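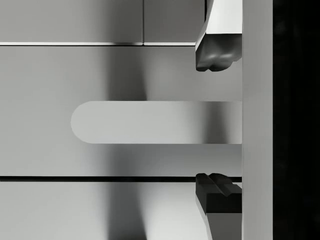

Kireck art journal opens its winter issue to first-time writers

2 min read
October | By Tayla Tamihana

Kireck, the mixed-media quarterly put together in Vultdale, will take articles from readers for the first time in its winter issue. Writers can send up to 300 words on how they keep making art through illness, caregiving or long shifts at work.

The editors will choose 20 pieces. Four of them will run with a full spread of the writer's journal pages, and the rest will appear in a shorter section at the back. Until now the magazine has only printed work it asked for.

Contributors get two copies and a small fee — the amount was not given. Tomoana, the paper shop on Konden Street, is taking entries at the counter for people who don't want to send them online. 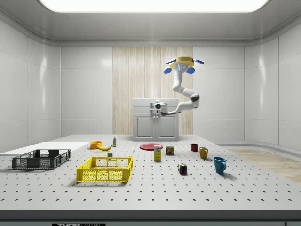 Do I need to have a blog to enter?

Anyone can send a piece, with or without a blog. Collage, stitching, painted pages and photography are all accepted, and writers under 21 need a parent's or teacher's signature on the form.

Comments

inkandthread: Is it 300 words with the captions or without? The form doesn't say.

MargeP: Picked up my form at Tomoana this morning. They had a stack by the register.

paperbird: I've been reading since the second issue. Sending mine in tonight.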